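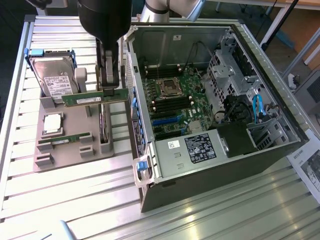

Slides 1 to 3 run quickly. Title, outline, then straight to the fleet. Leave the definitions on screen while people find seats.

The talk covers how Jaltbridge decides whether to repair or retire a workstation. The fleet stood at 682 machines when the records were last reconciled. All are towers bought in two rounds, one for the engineering floors and one for the Dallgate office. Laptops are handled under a separate contract and are out of scope. If someone asks about laptops, refer them to the contract.

## Slide 4: Terms

- **Repair:** a part is replaced and the machine goes back to the same desk.
- **Refit:** parts are replaced and the machine goes to a different user, usually with more memory.
- **Harvest:** the machine is retired and its usable parts are tested and shelved.
- **Scrap:** the machine and all its parts leave the building.

Stress the difference between refit and harvest. The old asset system, Urrego, stored both as "reworked", so nothing before the July migration can be split reliably. The charts on slides 8 and 9 start after that date. Do not extrapolate backward if asked.

## Slide 5: The part as the unit of record

Urrego kept one record per machine. Parts were listed in a free-text field. A drive moved from one tower to another stayed in the first tower's record until a person edited it, and in most cases the edit was never made.

Veden keeps one record per part. A machine is a list of parts with a start date for each. Moving a drive closes one line and opens another. The serial number is read from the label at both ends of the move. Parts without a readable serial number get a printed tag before they are shelved.

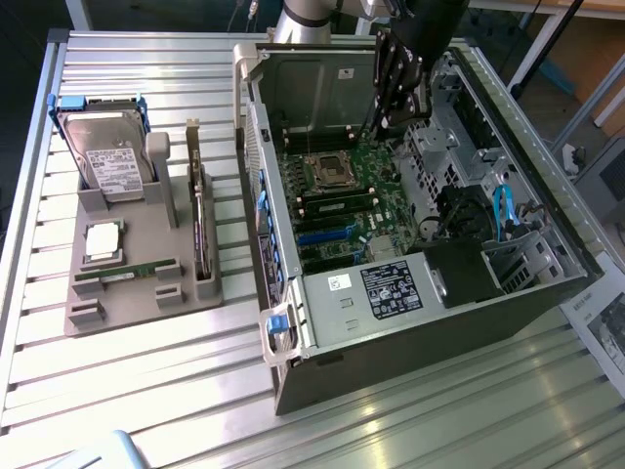
Odette Lemaire objected at the first review that a record per part would double the time spent at the bench, and that technicians would begin skipping the scan on small jobs. Her objection is quoted in full on the backup slide.

Response: scanning does add time. We reduced it by dropping part records for fans, cables, and brackets. The remaining classes are drives, processors, memory, expansion cards, power supplies, and main boards. That makes 6 classes, and the list is closed. Requests to add a class go through the normal change process.

## Slide 6: Testing before shelving

Point out that an untested part has no value in this model. It takes up a shelf position and produces a false stock count.

1. Memory: full pattern test, 2 passes, one module at a time. Modules sold as a matched set keep a common set number even when tested separately.
2. Drives: erase first, then the long self-test. The erase certificate is attached to the part record. A drive that fails to erase goes to the shredder bin regardless of its test result.
3. Processors: inspect the contacts, then run a load test in the bench board. Clean off old thermal compound before the part is bagged.
4. Expansion cards: driver load and a short functional test. Network cards are also checked for link speed on every port.

The question of how long a passed test stays valid will come up.

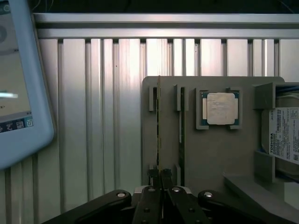 Aurélien Gaillard's view is that memory should be retested whenever it leaves the shelf, however recent the last pass, and that the shelf date should be ignored entirely. We adopted this for memory only. Drives are retested if the record shows more than 1,000 power-on hours at intake. The threshold is a local choice and has no support in vendor literature. Say so before someone else does.

## Slide 7: The decision rule

Read the rule aloud once. A machine is repaired if the failed part is in stock, the board is still supported, and no other part in the machine has failed within the warranty window. Otherwise it is stripped to the board, and the board is tested alone with known-good parts. A board that passes becomes the basis of a refit. A board that fails is scrapped, and the remaining parts follow the harvest path.
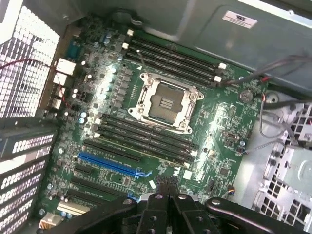
## Slides 8 and 9: Results

Slide 8 shows outcomes by class. Memory is the part most often reused and power supplies the least. Give the reason for power supplies: local policy bars reuse after any surge event, and the event log at Dallgate is incomplete, so units from that office are scrapped by default.

Slide 9 shows time to return. Leave the axis explanation to the slide. The long tail is made up of machines waiting for a board.

## Slide 10: Open items

- Matched memory sets with one failed module. Currently the survivors are shelved as singles and rarely picked.
- Parts swapped at the desk by users. Veden sees these only at the next intake.
- Import of the old Urrego free-text field. Parked until the parser can separate model numbers from serial numbers.

Take questions from here. Backup slides 11 to 14 hold the schema and the full text of the decision rule.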